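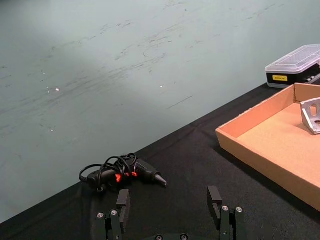
Events > Workshop Talks > Manipulation Track > Speaker Notes

Filed under: Learning from Demonstration

SLIDE 1. Title. Say "Briltis" slowly. Last time half the room heard "brittle," which was fair of them.

SLIDE 2. The question. If a policy only ever sees through the wrist camera, what does it do with a power cord? Short answer: it grabs it. Pause for the people who own a vacuum cleaner.

SLIDE 3. Setup. Black cloth, a black corded tool, a cardboard tray. Black on black was Pálfi's idea, and Pálfi didn't have to label the data. Task: pick up the tool, put it in the tray. Cord is coiled by hand and we re-coil it every trial. Don't get drawn into whether our coils are random. They are as random as a tired grad student.

SLIDE 4. Method. 103 demonstrations, all teleoperated. Baseline is Jukov, trained on everything as is. Ours adds one step: before closing, the policy picks from 5 candidate grasps and throws out any that cross the cord. Go slow here, this is the whole paper.

SLIDE 5. Results. 48 test trials each. Ours drops the tool less and drags the cord more. Say the second part out loud before the person in the back row does.

SLIDE 6. Failures. Play all 3 clips. In the last one the gripper lifts a loop of cord very carefully and delivers it to the tray, tool still on the table. Wait for the laugh. If it doesn't come, move on.

SLIDE 7. Limits. One tool, one cloth, one lab. Nullow is trying it with a lighter cord and their numbers aren't ready, so don't guess at them.

Likely question: why not go cordless? Answer: we have a budget. Then take the next hand.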